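I got to Zeldale late, with a gig bag on one shoulder and a parking ticket in my pocket, and Ruan Mathebula was already at the bench with a neck clamped in front of him and the radio turned up. He didn't stop. He waved me toward a stool with his file and kept going on the fret ends, so the first ten minutes of my tape are mostly filing.

I'd wanted to talk to him ever since I played one of his Gumede basses at a friend's rehearsal in October. It was a short scale, 30 inches and a hair, and I'm a long-scale player who has always been a little snobby about that. I gave it back very slowly.

"People think short scale means student bass," he said when the radio finally went off. "They had one in school, it had strings like rubber bands, and that's it, they're done for life. I had one too! It was awful. I still have it somewhere."

So what did he do differently? Strings, first of all. He spent most of a year trying sets on the same body before he cut a second one, and he's still fussy about it. The low E is where short scales fall apart, he says, and he'd sooner talk about that string than anything else on the instrument. "You can't just take a long set and chop it. You get the fat part of the winding sitting on the nut and it goes dead on you. I get letters about this. I get people who put the wrong set on and then tell me the bass has no bottom."

I confessed that I'd done exactly that to a different bass years ago. He looked at me like I'd left a dog in a car.

The Gumede comes in two versions. The bolt-on is $2095 and the set neck is $2650, and I asked him straight out whether the second one sounds better (you would too, with that much money between them). He laughed for a while.

"It sounds like a set neck. Look, it takes me much longer to make, so it costs more. If you play up past the twelfth fret all night, the heel is nicer on your hand. If you play root notes in a wedding band, get the bolt-on and buy yourself a good amp." His own, the one he takes to gigs, is a bolt-on with a chewed-up pickguard and flatwounds he won't change.

He only makes five a month, and he doesn't want to make six. There was a stretch when he tried to speed up and he hated every bass that left the shop -- nothing wrong with them, he says, he just couldn't remember building them. A $300 deposit gets you on the list. He'll build left-handed for the same price, which I wish more people did.

We got onto pickups, and here I have to admit he lost me for a bit. The short version is that he moved the pickup toward the bridge on the early ones, to tighten things up, and then spent a long time moving it back again. "It was clear, it was punchy, and it was boring. A drummer I play with told me it sounded like a very good keyboard." The current position is a little closer to the neck than you'd guess, and he winds the coils himself in the evenings.

I plugged one in, of course. Tone rolled most of the way off, fingers right over the end of the board, and the thing just bloomed -- big round notes that stopped when I wanted them to. With a pick it got rude in a way I really liked. My only gripe is neck dive, which you feel on a slick strap, and he didn't argue with me. Lighter tuners are coming on the next batch. "Or buy a suede strap," he said. "I'm serious. It costs less than arguing with me."

Before I packed up I asked what he'd tell a guitarist shopping for a first bass. Play it sitting down, play it standing up, and play it quietly, he said, and then he turned the radio back on and picked up the file.

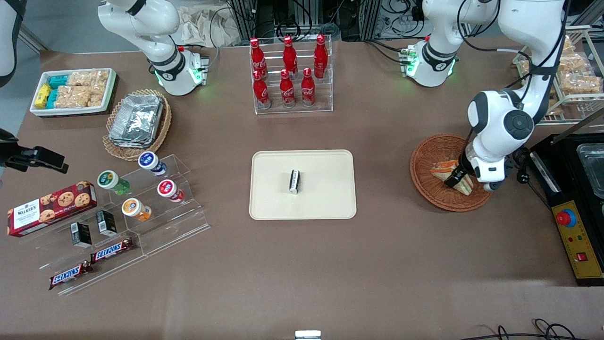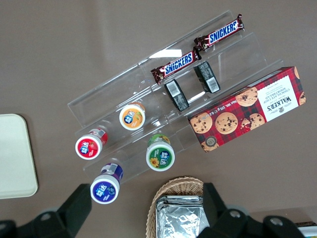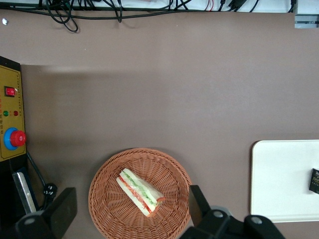 Kommont wrote in to say that the neck dive on the bolt-on all but went away after moving the strap button to the back of the upper horn, and that a set of tapewounds brought the low E up nicely, though the nut slots needed a touch of widening first.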